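The House Rules of Handling

The first thing Tania Uddin did when she took over the handling work at Bonville was throw out the rulebook. It ran to 304 clauses, it lived in a binder, and the binder had a coffee ring on the cover that she suspects was older than some of the staff. What she kept fits on both sides of a sheet of paper, and she will happily talk you through it over a long lunch, which is how I came to spend most of a Wednesday hearing about the proper way to pick up a candy.

Bonville gathers demonstrations for robot hands. People do ordinary tidying and sorting with grippers they hold themselves, and the recordings go on to teams who train machines from them. It sounds simple, and for years the trade treated it that way – you found a table, you found some willing hands, and you pressed record. Then customers began asking sensible questions. Who was in the room? Had they agreed to it? Was the thing on the screen a private message? The sheet of paper grew out of those questions, and a good deal of arguing besides.
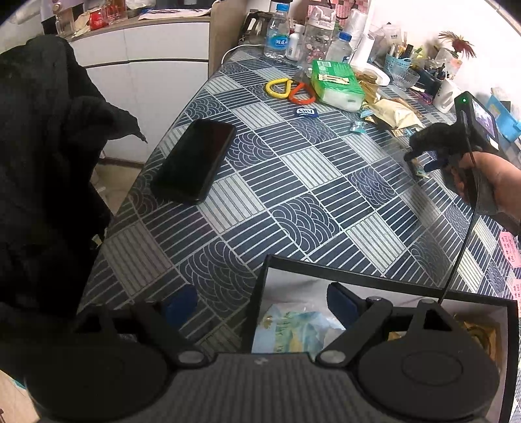 Tania's favorite rule is the one about belongings, and she came to it slowly. Under the old binder, a work table had to be cleared down to the approved objects, and the list of approved objects was so dull (blocks, mostly, and a great many cups) that the recordings were of little help to anyone with a real kitchen. The new sheet lets a table stay a table. Wrapped sweets, a pack of tissues and pens in their holder are all welcome, and so is a patterned tablecloth, which she defends with real passion, having lost two meetings over it. A phone may lie there too, provided the screen is dark. Scissors call for a little more care, and the sheet asks that they be kept away from the spot where hands are reaching.

Then comes sharing. When two people work at the same table, one of them leads and says out loud what she is going for before she goes for it. I thought this a bit fussy until Tania had me try it across from her, and we bumped grippers on the second candy. "You were being polite," she told me. "Polite people reach at the same time."

The consent rule is the longest, and I liked it best. Everyone signs before the session, naturally, but they are also asked again afterward, when they know what the work felt like, and can have any part of it taken out. At Bonville's site in Flaltusport, 713 sessions have gone through under the new sheet and 50 had something removed. Tania reads that second number with some pride. She would worry, she says, if it were zero.

Other outfits have been borrowing from her. Grestard adopted the sheet nearly whole in July, tablecloth and all, while Kamata is still holding out for a fixed list of 300 objects, on the grounds that results are easier to compare that way. Tania thinks they have a point, and has invited them to come and argue it out in person. She has promised lunch – and she has already started on a third side of paper.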